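Bralten office fit-up and records tidy
Progress report to the Sestell fund
23 June 2025

Quick one this time, full figures come with the September report.

Where we are. Desks in and in use. Privacy panels up down the middle of the long desk, people like them. Carpet finished. Storage is the bit still moving, so most of this is about storage.

The low cabinets from MacLeish are in place, end to end next to the workstations. Two doors each, bar handles, locks. We went for low ones so the tops could be used and the daylight from the windows still gets accross the room.

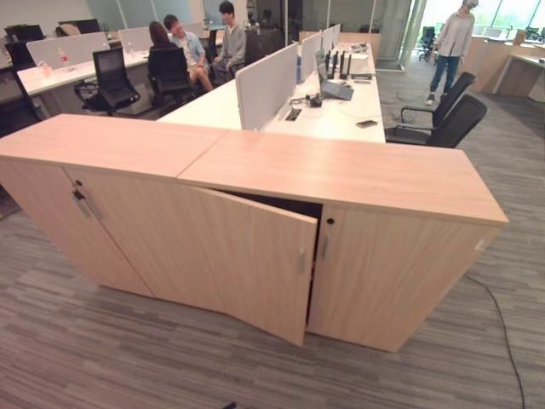
Paper records next. 73 files came over from the old Fita office, most of them in no order at all. Sorting rule is simple: current projects stay in the low cabinets, closed ones go to the archive store, duplicates get shredded. Took longer than planned. Labels were the hold up, half the old ones had faded and somebody had to open each file and read it. Binders get a white label on the cover now, box files to follow.

Shelving: files lie flat for now. Might go upright once we have dividers, not ordered yet.
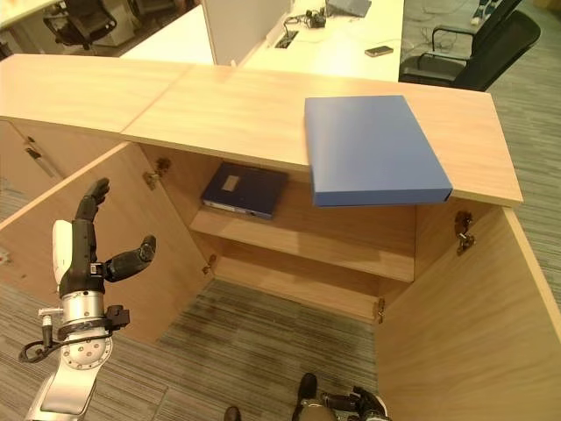

Cabinet with doors open: labeled binder on the middle shelf, blue box file on top.

Still to do
- keys. 5 sets promised, 2 recieved. Chasing MacLeish
- cable tidying on the desks and along the floor by the cabinets
- index sheet for the inside of each door
- decide who signs files in and out

Money. Inside budget on furniture. Shredding was quoted per sack and we underestimated the sacks, so that line will be over. Would like to move the difference from the signage line, which we have barely touched. Please confirm by email if ok.

Timing. Need 3 more weeks for the records work, then the old Fita store can be handed back. No other changes to the plan. Receipts to follow seperately.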